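夜行列車が帰ってくる　ホークヴィル―ブラルトゥーラ線、3月に運行再開

ホークヴィルとブラルトゥーラを結ぶ夜行列車が、3月のダイヤ改正に合わせて運行を再開する。鉄道会社のホニレルが発表した。利用者の減少と車両の老朽化で姿を消して以来、沿線では復活を望む声が絶えなかった路線である。寝台車に食堂車、それに自転車を積める荷物車までつく編成と聞いて、駅前の商店街は早くもお祭りのような騒ぎになっている。

発表によると、列車はホークヴィルを午後9時40分に出発し、山あいの町ガリドに日付の変わる少し前に停車する。そこから峠を越え、海沿いに出て、ブラルトゥーラには翌朝の午前7時15分に着く。全長400キロの道のりを、あえて急がずに走る。昼の特急なら半日もかからない区間だが、眠っているあいだに着くように時刻を組んだという。海が見えはじめるあたりで夜明けを迎えるはずで、昔この列車に乗ったことのある人なら、カーテンの隙間から差してくるあの光を覚えているだろう。

復活のきっかけは、沿線の住民が始めた署名だった。ホークヴィル駅の待合室に置かれた一冊のノートから始まり、ガリドのパン屋、ブラルトゥーラの港の食堂へと置き場所が広がって、最後には2,812筆が集まった。ノートには名前のほかに短い思い出を書く欄があり、これがすこぶる面白い。新婚旅行で上段と下段に分かれて寝た話、受験の朝に食堂車の卵料理で元気が出た話、寝過ごして車庫まで運ばれそうになった話。ホニレルの担当部署では、検討会議のたびにこのノートの一部を読み上げていたそうだ。

「数字だけを見ていたら、たぶん決まらなかったと思います」と同社の広報担当は話す。「どのページにも、また乗りたいと書いてある。会議の途中で、自分の乗車体験を話しだす役員もいました」

準備には2年をかけた。まず問題になったのは車両だった。新造するには費用がかさみ、他社から借りようにも、峠の急カーブに合う長さの寝台車がなかなか見つからない。そこで、使われなくなっていた客車を引き取り、骨組みを生かして内装と床下の機器を入れ替えることにした。外から見ると、丸みのある屋根も細長い窓も往時のままだ。塗装は深い緑に戻され、窓の下にはクリーム色の細い帯が一本通っている。この帯の色合いをめぐっては、愛好家が保管していた当時の塗料見本まで持ち出され、社内でずいぶん議論になったらしい。

客室は個室寝台、相部屋の寝台、座席の三種類で、定員は一編成200人。個室には洗面台があり、相部屋にも一人ずつ読書灯と荷物棚がつく。うれしいのは座席車が残ったことだ。背もたれが深く倒れ、足元には折りたたみ式の台がある。料金は昼の特急に少し足した程度に抑えられ、学生や、翌朝すぐ市場で働く人にも手の届く旅になりそうである。

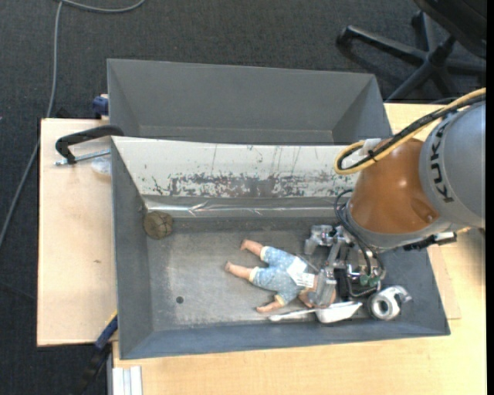
寝台の寝具は、ガリドの織物工場が引き受けた。山の羊毛を使った毛布で、軽いのに驚くほど暖かい。峠を越える区間では真冬の冷え込みが厳しく、かつての乗客は「毛布の上にコートを掛けて寝た」と口をそろえるが、今度は暖房も新しくなり、その心配はいらないという。毛布の柄は、昔の切符に刷られていた波形の模様をもとに新しくおこしたものだ。工場には発表の直後から、列車に乗らなくても毛布だけ買えないかという問い合わせが相次いでいて、駅の売店での販売も検討されている。

食堂車の話題も尽きない。夜は軽い煮込みとスープ、それにガリドの赤ワイン。朝は焼きたてのパンと卵、海が近づくころにはブラルトゥーラの燻製の魚も出る。パンの生地はホークヴィルで仕込み、車内の小さな窯で焼きあげる。試験走行では揺れのために焼き色がそろわず、窯の置き場所を車両の中央寄りに移してようやく落ち着いた。午前6時前には通路まで香りが流れてくるというから、目覚まし時計を持っていく必要はないかもしれない。

献立づくりには沿線の料理学校も加わった。学生たちが持ち寄った案のなかから、豆と根菜の煮込み、蜂蜜をかけた山羊のチーズ、柑橘の皮を刻んだ焼き菓子が採用されている。焼き菓子は日持ちがするので、ブラルトゥーラに着いてから土産に配ることもできる。どれも狭い厨房で手早く出せることが条件で、学校の実習室の床にテープを貼り、車内と同じ広さに区切って練習したという。肩がぶつかるたびに笑い声があがる、にぎやかな授業だったそうだ。

ガリドの町にとっては、深夜の停車そのものが大きな出来事である。列車が廃止されてから駅は夕方で閉まり、待合室の明かりも早く落ちていた。再開後は、列車の到着に合わせて待合室を開け、温かい飲み物を出す窓口も設ける。町の宿は夜遅い到着の客を受け入れる準備を始め、いくつかの宿では玄関の鍵の開け方から食事の出し方まで見直している。峠の向こうの登山口へ向かう始発バスも、列車の利用者を見込んで時刻が繰り上がる。山好きにはたまらない知らせだろう。

宿を営む女性は「夜中に汽笛が聞こえると、子どものころは布団の中で行き先を想像していました」と振り返る。「いまは迎える側ですから、寝ていられません。玄関の灯をつけて待っています」

終点のブラルトゥーラも負けてはいない。朝一番に着く乗客をねらって、港の市場が開場を早める。駅から市場までは緩やかな下り坂を歩いて行ける距離で、途中には古い石段と小さな灯台がある。市場の食堂では、夜行列車の切符を見せると魚のスープが一杯ついてくる。荷物を預けて海水浴場へ行くもよし、連絡船で島へ渡るもよし。到着が早いぶん一日がたっぷり使えるのだから、わくわくするなというほうが無理な話だ。

自転車を積める荷物車は、沿線の自転車愛好会の要望から生まれた。前輪を外さずにそのまま固定でき、泥だらけでも乗せられるよう、床は水で流せるつくりになっている。海沿いの道を走ってブラルトゥーラからガリドへ戻り、そこからまた列車に乗るという計画を、もう立てている人もいる。峠はかなりの難所だが、てっぺんからの眺めは保証つきだと地元の人は胸を張る。

音の問題にも手が打たれた。夜間に列車が通ることを心配する声は、線路沿いの集落から確かにあがっていた。ホニレルは住民との話し合いを重ね、継ぎ目の多い区間の線路を取り替え、集落の近くでは速度を落とすことを約束している。ダイヤに余裕を持たせたことが、ここでも役に立った。試験走行の夜に窓を開けて耳を澄ませていた住民からは、思ったより静かで拍子抜けした、という感想も届いたという。

運行は当面、週末と祝日の前夜、それに学校の休暇期間が中心となる。利用が伸びれば毎晩の運行も視野に入れるとのことで、沿線の期待はいやでも高まる。冬のあいだは峠の積雪によって到着が遅れる場合があり、その際は食堂車で朝食の時間を延ばし、温かい飲み物を追加で出す。遅れる朝がむしろ楽しみだ、という気の早い声まで聞こえてきた。

切符の発売は2月から。ホニレルの各駅窓口と電話で受け付け、個室は一つの予約につき一室までとする。署名に加わった人を優先する案もあったが、遠方の希望者にも公平に行き渡るよう、最初の列車だけは抽選になった。申込用紙には、例のノートにならって思い出を書く欄が設けられる。抽選の結果には影響しないものの、寄せられた文章の一部は食堂車の壁に飾られる予定だ。

一番列車が出る夜には、ホークヴィル駅のホームで地元の吹奏楽団が演奏する。曲目は、廃止の夜に同じ楽団が吹いた行進曲。当時は最後まで吹ききれなかった団員もいたと伝えられるが、今度は出発の合図まで明るく鳴らす、と楽団は張り切っている。練習は駅裏の集会所で夜ごと続いていて、通りかかった人が足を止め、いっしょに口ずさんでいく。

車両の一般公開は、運行開始に先立ってホークヴィルの車両基地で行われる。見学は無料で、寝台に横になってみることもできるし、食堂車では例の焼き菓子が一つずつ配られる。入場は午前10時から午後4時まで。基地には駐車場がないため、ホニレルは駅からの徒歩か路線バスの利用を呼びかけている。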